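May – whiteboard wipe tests, bench 2

Started 4 pm, later than planned. Renji Takagi had the table for the Brisano trays until then.

Carrying on with the small boards before we order for the training rooms. Two suppliers in the running, Mostier and Rosser. The Okarberg board is out: the surface was fine but the corners came loose in shipping and they want us to pay the return.

Method same as last time. Board flat on the table, scribble in the upper left, leave it 20 minutes, then dry eraser with light pressure. 4 passes, look, then more if needed up to 6. No spray until the dry passes are written down. I keep the scribble to loops and zigzags, packed close, so there are plenty of crossings. Ink stays longest where the strokes cross.

Black first. Came off the Mostier in 4, nothing left that I could see from standing height. Rosser needed all 6 and left a gray haze that went with a damp cloth. Red was about the same on both, slightly worse on the Rosser.

Blue is the one people complain about. The old blue markers (box 3365, bottom shelf) go on weak and streaky even when new, so it's hard to say how much is the marker and how much is the board. Should repeat with a fresh box before blaming either supplier.

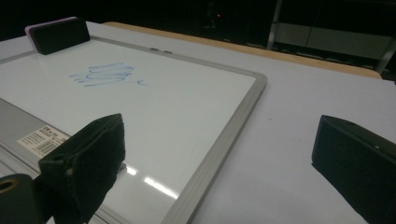
The eraser needs watching too. Once the felt loads up it just moves ink around, and the last board of the day gets a worse score than it should. Knocked it out over the bin between boards today. Next time a clean eraser for each board, or at least each color.

Other notes:
Wipe along the long side. Going across, I keep hitting the frame and the pressure changes.
Leave the product labels on until we've decided – the Rosser can't go back without its label.
Renji wants to know if the boards can be hung upright as well as sideways. Haven't checked the clips.

To do: order blue markers, repeat blue on both, ask Mostier about a price for the larger size. Black and red results are in the binder, blue left blank for now.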